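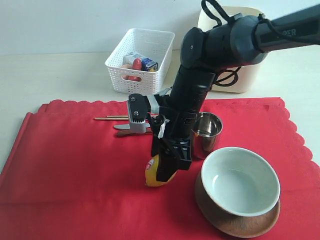

Unit 4: Acid, Salt and the Setting of the Table

Course notes, Food and Everyday Life. Instructor: Cillian Cronin

Before you read any further, go taste something sour. A pickle, a spoonful of plain yogurt, whatever is in the fridge! Everything in this unit makes more sense with that feeling still in your mouth.

Last time we talked about salt and how it wakes up a dull soup. Sourness does a related job and gets far less credit. When a stew tastes flat, most beginners reach for the salt again, and then again, and end up with a flat stew that is also too salty. A few drops of lemon juice or vinegar at the end will often fix it. I still get a little thrill every time I see a student try this (spoon, pause, eyebrows up).

Sour foods to know

Citrus juice is bright and fades with long cooking, so add it late. Vinegar is sharper and keeps its bite better in the pot. Yogurt and buttermilk bring fat along with the sourness, and that softens the edge. Tomatoes are sweet and sour at once, and how much of each depends on the tomato. Taste yours first.

Home practice

Make a plain pot of lentils or white beans. Divide it between 2 bowls. Leave one alone and stir a teaspoon of lemon juice into the other. Taste back and forth and write down the first words that come to you. Don't hunt for the "right" words. One student from Gitcombe wrote "louder," and I have borrowed it ever since.

Then add a pinch of salt to both and taste again. Does the plain bowl catch up? Bring your notes, even the messy ones.

From the kitchen to the table

The second half of the unit is about how food gets eaten, and I love this part. What we lay out beside the plate tells people what sort of meal is coming. A spoon promises soup or pudding. A bare table with a stack of bread says eat with your hands and get comfortable.
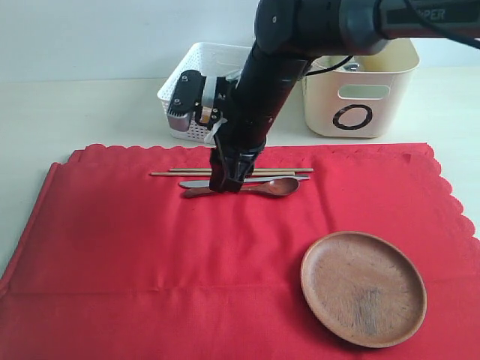

Utensils in a row on a red tablecloth.

Think about your own family table. Who laid it? Was there a cloth, and did it come out every night or only for company? In many homes the cloth did more than the food to mark a day as special, and people remember its color years after they have forgotten the menu.

For discussion, read the Kauppinen chapter on weeknight suppers, then choose one meal you know well. Write a page on what was on the table before any food arrived. Please keep it to things you remember yourself. If you have to ask a relative, wonderful, but say so and tell us what they said.

Bring with you

Your tasting notes, your page, a teaspoon, and one sour thing from home that you think the rest of us haven't tried. Label it if it contains nuts or dairy. We start tasting as soon as everyone has a seat.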